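Projects > Plundovent > Bench cells > Cell 2 > README

# Plundovent Cell 2: set-up and maintenance

Revision date: September 20, 2019

## Scope

This README covers the installation, routine care and repair of the two-arm tabletop cell known as Cell 2, operated at the Indness site. It applies to the arms, their grippers, the cables and the mounting rail. The recorded data are documented separately, in the data card kept with each release. Operators should read the sections on start-up and cables before their first session.

## Layout

The cell consists of two arms fixed to a common black rail at the operator's side of a wooden table. Each arm ends in a parallel gripper and is fitted at the wrist with a white-and-grey cap. The working area is the table surface between the rail and the wall. Task objects are placed by hand at the start of a session, and the space between the grippers is to be left clear until both arms have reached their rest position.

The standard sorting layout places the basket beside the left arm and the packets on the right, beyond the right gripper.

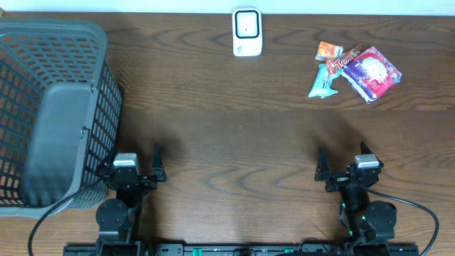

Cell 2 in the sorting layout, with both arms near the rail.

The basket may be moved towards the wall for tasks that require a longer reach, provided that the left wrist cable does not catch on the rim. Layouts that differ from the standard must be entered in the session log under `layout_note`.

## Start-up

1. Check that the emergency stop is released and that the power supply is switched off.
2. Support both arms by hand in the rest position.
3. Switch on the supply and start the control service: `cellctl start --cell 2`
4. Run `cellctl home --both`. Do not reach over the rail while this is in progress.
5. Open and close each gripper fully, three times.
6. Confirm that the log reports no joint faults.

If homing fails on one arm, switch off and repeat from step 2. After a second failure the cell is to be withdrawn from use and the fault reported to Ichikawa, who hold the service contract.

## Cables

Most faults recorded on this cell have been traced to the wrist cables. Each cable must hang in a free loop on the outer side of its arm – left cable to the left, right cable to the right – and must never cross the centre of the rail. A loop that is too short will pull on the connector when the wrist turns. One that is too long will sweep across the table and disturb the objects.

Cables are replaced in February each year, or earlier if the sheath is marked. Spare cables are ordered from Jurkus and are supplied in matched pairs. Both are changed together.

## Routine care

| Interval | Task |
|---|---|
| Each session | Wipe the gripper fingers with a dry cloth |
| Every 40 hours | Check the rail screws and the base brackets |
| Every 2,000 cycles | Inspect the finger tips and recalibrate the grippers |
| Yearly | Replace the wrist cables |

The cycle counter is read with `cellctl counter`. It is not reset after a repair.

## Replacing a joint servo

Switch off the supply and disconnect the wrist cable before removing any screw. Mark the position of the horn – a pencil line is sufficient – and fit the new servo with the mark aligned. The identity number must be written to the new unit before it is joined to the chain. Servo housings may reach up to 46 °C in normal use and should be allowed to cool before handling.

After any replacement, run the full calibration and store the resulting file in `calib/cell2/`. Earlier files are retained.

## Known issues

- The right gripper may report a small offset after a cold start. Repeating step 5 clears it.
- `cellctl home` does not time out if the left arm is disconnected. Stop the service manually.

Contact: Plundovent bench cells, Indness | © 2019 Plundovent | Back to top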